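How to get a candidate on the Derville town ballot

Posted by Jaqueline Ocampo, July 14, 2023

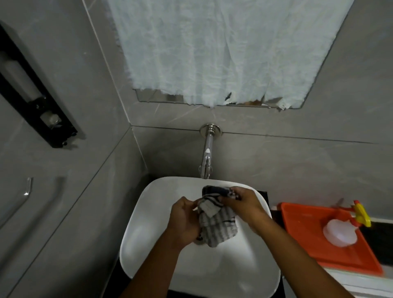

Striped cloth over the bathroom sink.

Quick version, filing closes soon.

1. Get the nomination packet from the clerk's office. Paper only, no email.

2. Collect signatures. You need 610 valid ones. Aim for 800, plenty get tossed for bad adresses.

3. Signers must be registered in town. Print name, sign, street. No PO boxes!

4. Fill out the finance form. Even if you've raised zero. Leave it blank and they send the whole packet back.

5. Pay the $60 fee. Check or money order.

6. File in person, get a stamped copy. Keep it.

Challenges: opponents get a few days to contest signatures. Have your circulators reachable. Phones on.

Running with a party line? Different form, ask teh clerk for it at the counter.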